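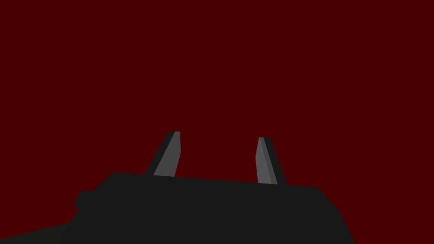

Kontrollgang Gemeinschaftsgewächshaus Clondham, August
Checkliste mit Kommentaren

Geprüft von: Reet Paulauskas und Gillespie Dow
Beginn: 7:16 Uhr, vor der ersten Gießrunde
Bewertung: OK / Mangel leicht / Mangel dringend

Vorab ein großes Lob an alle, die im Juli gestrichen und geschraubt haben. Das Haus steht so gut da wie lange nicht, und beim Durchgehen hatten wir beide richtig Freude. Die dringenden Punkte bitte trotzdem zuerst lesen, es sind zwei: 2.3 und 4.2.

1. Zugänge und Wege

1.1 Haupttür schließt und öffnet ohne Klemmen: OK
Läuft wieder wunderbar leicht! Tarmo hat das untere Scharnier unterfüttert, man bekommt sie jetzt mit dem Ellbogen auf, auch mit zwei Kannen in den Händen.

1.2 Hintere Tür von innen ohne Schlüssel zu öffnen: OK
Der Riegel sitzt etwas hoch. Für die Kindergruppe sollte immer ein Erwachsener hinten mitlaufen.

1.3 Mittelweg frei, Mindestbreite 90 cm: Mangel leicht
Auf ganzer Länge eingehalten, nur bei den Kürbissen nicht. Die wachsen wie verrückt in den Gang hinein, was uns natürlich freut, aber bitte die Ranken zurücklegen oder am Gitter hochbinden.

1.4 Gehwegplatten eben, keine Stolperkanten: Mangel leicht
Eine Platte vor der Regentonne kippelt. Splitt liegt bereit, das ist eine Arbeit von zehn Minuten.

1.5 Schläuche nach Gebrauch aufgerollt: OK
Alle drei hingen am Haken.

2. Verglasung und Rahmen

2.1 Dachscheiben auf Risse geprüft: OK
Bei tief stehender Sonne sieht man jeden Haarriss, deshalb gehen wir so früh. Eine Kratzspur auf Scheibe Nordseite ist alt und schon letztes Jahr notiert worden.

2.2 Dichtungen vollständig und elastisch: Mangel leicht
Westseite spröde, lässt sich mit dem Fingernagel abkrümeln. Vor dem Herbst tauschen. Wir haben noch einen Rest Dichtprofil von Jendulent im Schuppen, der sollte für diese Seite reichen.

2.3 Seitenscheiben fest im Rahmen: Mangel dringend
Die dritte Scheibe neben der hinteren Tür hat unten Spiel, zwei Halteklammern fehlen. Wir haben sie mit Band gesichert und das Beet darunter mit Schnur abgesperrt. Bitte dort nicht ernten, auch nicht schnell die eine reife Gurke. Cheuk-hei Cheng besorgt die Klammern.

2.4 Rahmen frei von Rost: OK
Frischer Anstrich überall deckend. Sehr saubere Arbeit, gerade an den Ecken.

3. Lüftung und Klima

3.1 Dachfenster öffnen selbsttätig: OK
Alle vier Zylinder gehen auf. Der am Kompostende kommt etwas später als die anderen, das beobachten wir.

3.2 Dachfenster lassen sich von Hand schließen: OK
Bitte bei Sturmwarnung daran denken. Die Kurbelstange steht links neben der Haupttür und gehört auch wieder dorthin.

3.3 Schattiernetz unbeschädigt: Mangel leicht
Ein Riss über den Auberginen, etwa eine Handlänge. Nähen lohnt sich. Wer Lust auf Handarbeit hat, meldet sich bei Reet.

3.4 Thermometer lesbar, Minimum und Maximum zurückgesetzt: OK
Höchster Wert seit dem letzten Gang: 41 Grad. Den Chilis hat es offensichtlich gefallen, die tragen dieses Jahr phantastisch. Dem Salat weniger. Der zieht für den Rest des Sommers nach draußen unter den Holunder.

4. Wasser und Strom

4.1 Regentonnen mit Deckel, kindersicher verschlossen: OK
Beide Schnappverschlüsse greifen. Die Tonne von Mivetov hat einen neuen Hahn bekommen und tropft nicht mehr!

4.2 Außensteckdose mit intaktem Klappdeckel: Mangel dringend
Der Deckel schließt nicht mehr, die Feder ist gebrochen. Wir haben die Sicherung für diesen Kreis herausgenommen und ein Schild angeklebt. Bis ein Elektriker da war, gibt es am Pflanztisch keinen Strom. Bitte keine Verlängerung aus dem Schuppen legen.

4.3 Fehlerstromschutzschalter, Prüftaste gedrückt: OK
Löst sofort aus. Die Uhr der Bewässerung haben wir danach neu gestellt.

4.4 Tropfbewässerung, Durchfluss an allen Reihen: OK
Zwei verstopfte Tropfer bei den Paprika gleich vor Ort freigepustet. Zählerstand 567. Im vergangenen Monat waren es 295, die Hitze merkt man also deutlich.

4.5 Gießwasser nicht als Trinkwasser verwendet, Schild vorhanden: Mangel leicht
Das Schild ist von der Sonne völlig ausgeblichen. Shoshana Schumacher malt ein neues, diesmal mit Zeichnung, damit auch die Kleinen es verstehen.

5. Geräte, Mittel, Lagerung

5.1 Scheren und Messer geschlossen im Kasten: OK
Eine Rosenschere lag offen auf dem Pflanztisch. Eingeräumt.

5.2 Leiter standsicher, Spreizsicherung vorhanden: OK
Füße sind noch gut, Sprossen sauber. Bitte weiterhin nur zu zweit benutzen.

5.3 Dünger und Schmierseife beschriftet und verschlossen: Mangel leicht
Eine Sprühflasche ohne Aufschrift. Wir haben den Inhalt nicht bestimmen können und sie zur Schadstoffsammlung gestellt. Brennnesseljauche ist es dem Geruch nach jedenfalls nicht.

5.4 Verbandkasten vollständig, Haltbarkeit geprüft: OK
Pflaster sind nachgefüllt, Pinzette ist wieder da. Neu dabei ist eine Zeckenkarte.

5.5 Feuerlöscher zugänglich, Prüfplakette gültig: OK
Der Sack Blähton, der im Juni davor stand, ist weg. Danke!

6. Pflanzentische und Regale

6.1 Tische standfest, keine Überlastung: OK
Der neue Tisch ist eine Pracht. Auch mit vollen Anzuchtschalen wackelt nichts.

6.2 Wandregal fest verdübelt: OK
Die schweren Tontöpfe bitte weiterhin ganz unten lagern.

6.3 Rankschnüre und Haken tragen: Mangel leicht
Die Tomatensorte Lã ist inzwischen höher als der Spanndraht und hängt mit ihrem ganzen Gewicht am letzten Haken. Wir haben eine zweite Schnur gezogen. Wer sie noch nicht probiert hat, unbedingt probieren, die Früchte sind zuckersüß und platzen kaum.

Offene Aufgaben

Halteklammern einsetzen (2.3): Cheuk-hei, sofort
Elektriker anrufen (4.2): Gillespie, sofort
Platte unterfüttern (1.4): Tarmo Venckus
Kürbisranken hochbinden (1.3): wer als Nächstes gießt
Dichtung Westseite (2.2): noch offen, bitte eintragen
Schattiernetz nähen (3.3): noch offen
Schild Gießwasser (4.5): Shoshana

Nachtrag von Tarmo, 16 Uhr: Platte liegt fest. Beim Anheben kam eine Erdkröte zum Vorschein, ein richtig stattliches Tier, sie sitzt jetzt hinter der Tonne unter dem umgedrehten Blumentopf. Topf bitte stehen lassen, sie frisst uns die Schnecken weg!

Nachtrag von Reet: Für das Netz hat sich Shoshana gemeldet. Für die Dichtung fehlt weiterhin jemand, Werkzeug liegt im Schuppen im zweiten Fach von oben.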